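About Fallis

Home / About / Services / Contact

We're Fallis. Small company, one long room over a print shop, good light in the mornings. We sell hand-held gripper kits and the service that goes with them – people use the grippers to do everyday jobs, we record it, robot teams train on the recordings. Short version, done.

Longer version below for those who asked. Quite a few of you asked.

How it started

Araba Bawa and Ottó Virág worked together at a packing machinery firm, both left in the same spring. Ottó fixed arms. Araba wrote the manuals for them. Both sick of robots that could lift one box one way, all day, and then get stuck when the box was turned round. First idea was a teaching pendant. Bad idea, shelved. Second idea was to leave the robot out of the room and put the fingers in a person's hand. That one stuck.

Gifty Agyeman came on to run sessions. Kekeli Ametepe does the software and answers most of the support email, usually before 9 a.m., sometimes in one word. Dineo Matlala handles customers, contracts, shipping, the coffee order.

What you can get from us

Flundier – the kit. Comes as a pair, 2 hand-held grippers with camera mounts, charger, spare pads, hard case. Rent or buy. Most people rent first and we think thats the right call.

Dursun – the session service. You send us a task list, we set the tables, bring trained people in, record, check, deliver. Or we come to you. Typical order is 300 clips of one task, and we can go a lot higher.

Tutance – the checking tool. Flags dropped items, blocked views, bad timing between left and right hands. Comes free with any Dursun order, also sold by itself.

What a session looks like

Ordinary table. Ordinary stuff. Customers sometimes expect a lab and are a bit let down. We do kitchens, desks, shelves, laundry, groceries. Fruit gets asked for a lot – soft skins, odd shapes, all those sizes mixed together. Sunlight from a window is fine too, most customers ask us to keep it in.
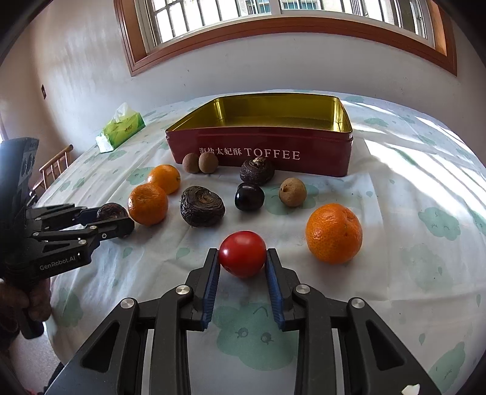 Every operator does a full day of practice before anything gets kept. Slow hands, steady wrist, don't chase the item if it rolls. Gifty is strict about it. After that it's blocks of 40 minutes with a proper break, because tired hands make sloppy grasps and Tutance throws them out anyway. Table gets reset between takes, items moved, some swapped. Same layout twice is a wasted clip.

We run both right-hand-lead and left-hand-lead operators. Tell us if you need one or the other. If you don't say, you get a mix.

Where we are now

Last March we delivered a set of 1378 clips to a single customer, our biggest so far. Took us longer than we quoted. We told them early, they were nice about it, and we've changed how we quote since then. Lead times on this site are the new ones.

Still a small team. No sales department, so if you write in you get Dineo, or Kekeli if she's at the post office.

Things we don't do

No filming people who haven't signed for it. No faces in delivered clips unless you and they both asked. No re-selling one customer's recordings to another – your order is yours. No knives yet. We get asked, answer is still no, Ottó is working on a guard.

Also we don't build robots. If you need an arm, we can tell you which ones our customers have had luck with, but you'll be buying it somewhere else.

Trying it out

Flundier loan kits go out for two weeks. You pay shipping both ways, and the fee comes off the price if you keep it. Set-up call is included, bring whoever will be holding the grippers and not just the person paying. Left and right units are labeled, please send them back in the correct slots, the foam is cut diffrent on each side.

Visits are welcome, mornings are best. Ring the lower bell, the upper one is the print shop.

Write to Dineo through the contact page with the task, how many clips, and when you need them by. Rough numbers are fine.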